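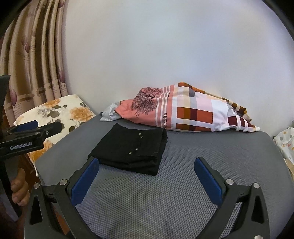 # Chapter 7: Planning for Things That Bend

A rigid box has six numbers to its pose and the decency to keep them. Cloth has as many as you can afford. Chaltu Sisay's first planner for Stellby modeled a garment with 17 points, and folded it beautifully in simulation. 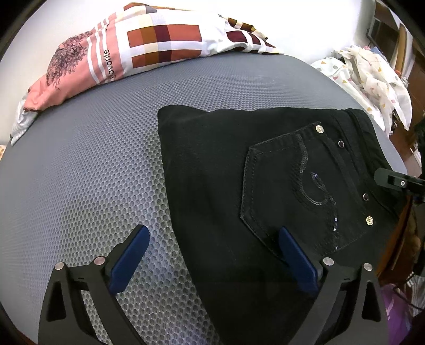

*Figure 7.2. Folded black jeans, back pocket up, with two gripper fingers reaching in from below.*

We begin with state: how little of it a planner can carry and still find a corner.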